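**Sweetcorn** is a type of maize grown for eating as a vegetable. It is picked while the kernels are still soft and full of milky juice, unlike field maize, which is left to dry on the plant and is used for flour, starch and animal feed. The whole head is called an ear, and the hard middle part is the cob.

## Origin

Maize was first grown as a crop in Mexico several thousand years ago. Sweet forms came about through a natural change in the plant that slows the turning of sugar into starch. They were eaten in parts of the Americas long before they became a common garden crop elsewhere.

## Types

Ordinary sweetcorn, sometimes called "sugary" corn, has the oldest and mildest flavour. It loses its sweetness quickly once picked. Supersweet types hold more sugar and keep it for longer, but the seed is small and shrunken and often slow to come up in cold soil. A third group, sugar-enhanced corn, has a tender skin and falls somewhere between the two.

Kernels may be yellow, white or a mix of both. Garden varieties include Polero, an early yellow kind with short ears, and Busberg, which ripens later and is grown mainly under cover in cooler districts.

## Growing

The plant is a tall grass and needs a warm, sheltered spot in full sun. Seed is sown in late spring, either indoors in deep pots or straight into the ground when the soil has reached 15 °C. Supersweet types do better if the soil is warmer still. Young plants are set out 40 cm apart.

Sweetcorn is pollinated by the wind. The male flowers, or tassels, stand at the top of the plant, and the female flowers lower down put out long threads called silks. Each silk leads to one kernel. For this reason the crop is planted in blocks instead of long single rows - a poorly pollinated ear has gaps where kernels failed to form. Supersweet types should be kept well away from other maize, as crossing makes the kernels starchy.

## Harvest and storage

An ear is ready when its silks have turned brown. The usual test is to peel back part of the husk and press a kernel with a thumbnail. Clear, watery juice means the ear is not yet ripe, milky juice means it is ready, and a thick paste means it is past its best.

Ears are twisted downwards off the stem. They are best eaten on the same day, and if kept in the fridge should be left in their husks. For freezing, the husks and silks are removed and the ears are dipped in boiling water, then cooled quickly. Kernels to be frozen loose are cut off with a sharp knife, with the cob stood on end.
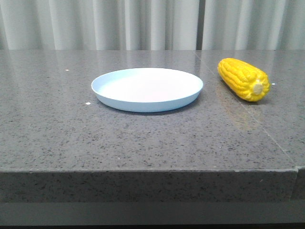
## Cooking

Whole ears may be boiled, steamed, roasted or grilled. Salt is often left out of the boiling water, as many cooks hold that it toughens the skins - butter and salt are added at the table. Loose kernels are used in soups, fritters, salads and relishes. The bare cobs can be simmered to make a light stock.

## Pests and problems

Mice and birds take the seed, and badgers will flatten a whole bed as the ears ripen. Corn smut is a fungus that causes large grey swellings on the ears. Affected ears are cut off before the swellings burst. In the gardens at Plekberg, smut was worst in hot, dry summers.

## See also

- Baby corn
- Popcorn
- Maize flour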